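House rules for a robot that handles food

At Clesora, the rules for working beside the robot arms used to run to 33 pages. They had been written by several people over several years, and two of the sections on stopping the arm disagreed with each other. Declan Lockyer was asked to tidy them up in February. He threw most of it out.

What replaced them is four pages long and has the plain title "Working at the Table". It covers who may stand where, who may start the arm, what has to be checked before a run, and what gets written down afterwards. A new starter is expected to read it in one sitting and then go through it again with someone who has been there longer.

Clesora tests arms and grippers on food handling for small kitchens and canteens. Most of the work is done at table height, with ordinary pots and plates, in a plain room. The arms are not large, and that can make people careless. Lockyer says the old document treated them as factory machines, so the staff decided it was about somebody else's workplace and stopped reading it.

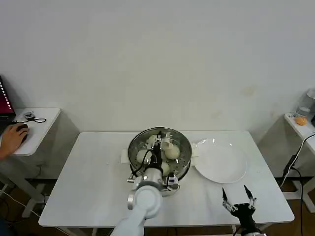 The first rule is about hands. When an arm is live, the operator stays at the side table and keeps one hand on the control. Reaching across to straighten a plate or nudge a piece of food is not allowed, however slowly the arm is moving. If something needs moving, the run is stopped, the arm is put on hold, and the operator says "held" out loud before going near the table. Saying it out loud was the part people liked least. Lockyer kept it in.

"I don't mind if they feel silly," he says. "I want the other person in the room to know what state the arm is in without having to look at a screen."

The second rule is about speed. Any new task is first run at no more than 50 per cent of the speed it is meant to reach. It stays there until two people have watched it through and signed the sheet. A change of pot counts as a new task. So does a change of fingertip pad, and this caused a good deal of argument, as pads are swapped often. In the end the wording was left alone, but the sheet for a pad change was cut down to five lines.

Then there is the matter of what the arm touches. Food used in tests is never eaten afterwards, and it is stored apart from anything that will be. The pads are wiped at the start and end of each session with a cleaner that the pad maker allows. Cloths go under or beside the pot, out of the gripper's path, and are changed whenever the food is changed. 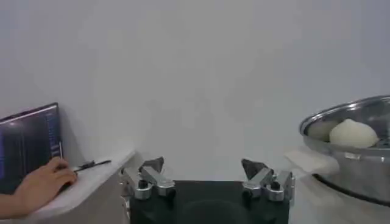

Cables get half a page of their own. The logbook at Clesora goes back to the firm's first arm and holds 1,660 entries. Before starting on the new rules, Lockyer read all of them and sorted them by cause. Of these, 338 had to do with a cable: pulled, pinched, plugged into the wrong place or left where a foot could catch it. None of those led to an injury, but many of them stopped work for the afternoon. The rule now is that the person who starts the session follows every cable with their eyes from one end to the other. It takes a couple of minutes.

Other firms have borrowed from the document. Doolan, which packs chilled meals, took the page on speed almost word for word. Kellora wanted something stricter and added a line on the floor that visitors may not cross. Cloltedel went the other way and found the spoken "held" no use in a noisy building, so its staff raise an arm instead. Lockyer has no objection to that. He does object to firms copying the whole thing without reading their own logbook first.

He is also clear about what the four pages do not do. They are no substitute for a proper risk assessment or for the safety standards that apply to the machine, and the first paragraph says as much. They tell people how to behave in the room once that work has been done.
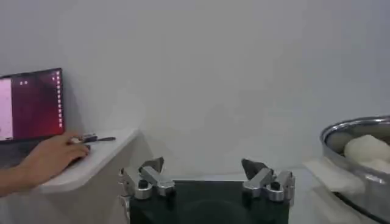
Where to begin

For a small workplace with one or two arms, Lockyer suggests starting with the stop. Find out whether everyone who uses the room can stop the arm from where they normally stand, and have each of them do it while it is running slowly. Write down what happened, including the awkward bits.

After that, put one name against the rules. At Clesora the named person changes every six months, and the outgoing one has to strike out at least one sentence before handing over. The last to go was a line about keeping the room tidy, which had been in the document from the start and which no two people read the same way.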